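Cotgate club opens registration for indoor RC fly-in

Mar 13, 2019

The Cotgate Model Flying Club has opened registration for its autumn indoor fly-in, with 24 pilot places available across the two days. Entries close when the places are gone.

The event moves this year to the Pattinasarany Centre, which has a higher ceiling than the school gym used in December. Aircraft are limited to electric power and must be light enough to fly safely in the hall. Club secretary Farah Mandagi said the weight limit would be checked at the door and that pilots should bring their own scales if they want to trim a model beforehand.

"We had a few people turn up last time with park flyers that were never going to make the turn at the far wall," Mandagi said. "Foam and film models are fine, and so are small helicopters."

The aerobatic class will be judged by Aiman Yeoh, who won it last year with a scratch-built biplane. Two new classes have been added: a duration event for rubber-powered models and a beginners' circuit for pilots in their first year. The beginners will fly a club trainer on a buddy lead if they don't have a plane of their own.

Charging is allowed at the six marked benches only. Lithium batteries must be charged in a fire-resistant bag, and someone has to stay with them the whole time.

Kitchen and clean-up

Tea and sandwiches will be sold from the centre kitchen both days. Food wrappers go in the kitchen bin. Damaged batteries must never go in a bin and should be handed to the safety officer.
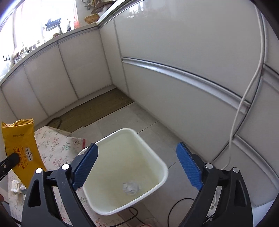

How to enter

Forms are available at club meetings or from the counter at Usasier Hobbies. Spectators are welcome and don't need to book.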